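Flendside Household Paper Goods Set: Data Card
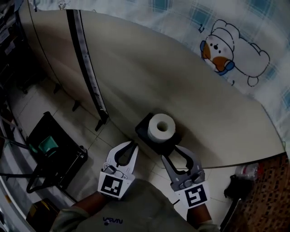 Figure 1. White toilet roll upright on a small black base, beige tabletop.

Summary
The set covers everyday paper goods as they are set out, moved and put away on tables and shelves. It is maintained by Remmont, with storage provided by Hamdy.

Contents
332 sessions in 5 categories: toilet rolls, paper towel, tissues, serviettes and paper bags. Sessions run to around 4,000 images each.

Labelling
Each item is labelled by category, colour and orientation (upright or on its side). Supports such as bases and trays are labelled separately from the item they hold.

Known limitations
White rolls are over-represented. Coloured and patterned paper is scarce.

Access
Requests should be directed to the Remmont data office.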